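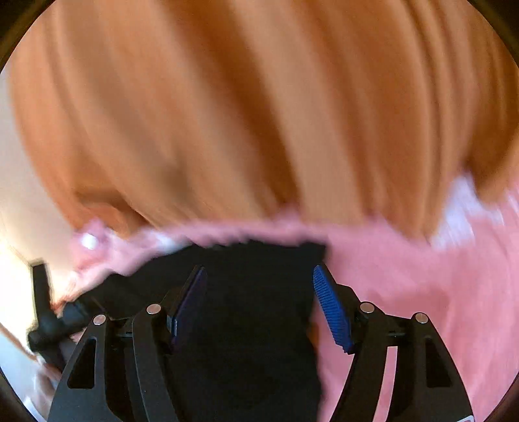
Gripper with blue finger pads, seen from behind.

Stistham Motor Club forum > Workshop > Running faults
Thread status: closed
Car: Saber coupe, 2 litre, manual
Fault: cuts out when warm, restarts after a wait
Opened: Apr 17, 2024

Original report

The car starts first turn from cold and idles fine. After 30 minutes of driving it loses power for a second or so, picks up again, then dies completely at the next junction. It cranks normally but won't fire. If I leave it for 12 minutes it starts as if nothing had happened and will get me home.

It did this twice on the way to the show at Humura and once on the way back. No warning light on the dash. Fuel was above half each time. The car is standard apart from the exhaust back box and a set of Kuken wheels, and I don't think either comes into it.

Already done before posting:
Plugs changed, old ones looked normal.
Air filter changed.
Battery terminals cleaned and tightened.
Fuel cap left loose for one run in case the tank wasn't venting. No change.

Reply 1 (workshop section)

Please read the codes even if there is no light. Some faults are stored without putting the lamp on. Next time it stops, do two things before it cools: turn the key on and listen for the pump priming at the back of the car, then pull one plug lead and check for a spark with a proper tester. We need to know which one has gone missing. Don't buy any parts yet.

Also note whether the rev counter moves while you are cranking. On this engine it takes its signal from the crank sensor through the ECU, so a dead needle is worth knowing about.

Update 1 from owner

Codes read. One stored, for an intermittent crank sensor signal. Cleared it and went for a drive. Car stopped in the lay-by past the garden centre. Pump primed on key-on. No spark on the tester. Rev counter stayed at zero on the crank. Waited, tried again, needle flicked up and it started. Code was back when I got home.

Reply 2

That points at the crank sensor or its wiring. Measure across the two outer pins cold and write it down, then again straight after it cuts out. An open circuit when hot means the sensor is finished. If the reading hardly changes, look at the loom before spending anything. It runs close to the exhaust manifold on these and the clip that holds it away is usually missing.

Update 2 from owner

Cold reading was inside the range in the manual. Hot reading was nearly the same, so I thought I was back to square one. Then I moved the plug while the meter was still on it and the reading jumped all over the place.

Got the front up on stands and followed the loom. The clip is missing, as you said. The outer sleeve has gone hard where it passes the manifold, and under it one wire had split insulation and green copper for a good inch. The connector had also lost its rubber seal and there was oil inside.

Reply 3

Cut back to bright copper. It often goes further up than you expect. Solder or use a decent crimp, with heatshrink over each joint, and stagger the joints so they don't sit side by side. Clean the connector with contact cleaner and fit a new seal. Put heat sleeve over the whole run and clip it back to the original hole in the block. It takes an M6 bolt.

While you are under there, see where the oil is coming from. The rocker cover gasket is the usual one.

Update 3 from owner

Done over two evenings. I had to go back nearly as far as the main loom before the copper was clean, so I let in a new length of wire. New connector body as well, because the lock tab snapped when I took the old one apart. Rocker cover gasket was weeping at the back corner, so that has been changed too.

Codes cleared. Drove to Humura and back with the heater off and sat in traffic on the ring road for part of it. No cut-out, rev counter steady, no code stored afterwards. Hot idle is a bit smoother than before, but that may be the plugs.

Reply 4

Good. Leave it open for a few more runs and post if the code returns.

Update 4 from owner

6 more trips since then, including one with the car left idling on the drive until the fan cut in. No faults. Happy for this to be closed. The old sensor is still fitted and I have a spare in the boot.

Closing note

Cause: damaged crank sensor wiring next to the manifold, oil in connector.
Fix: wiring repaired and sleeved, connector and seal replaced, loom clipped back, rocker cover gasket replaced.
Parts not needed: crank sensor, fuel pump, coil.

Thread locked. If you have the same symptoms on another Saber, start a new thread and include your codes and the hot and cold readings.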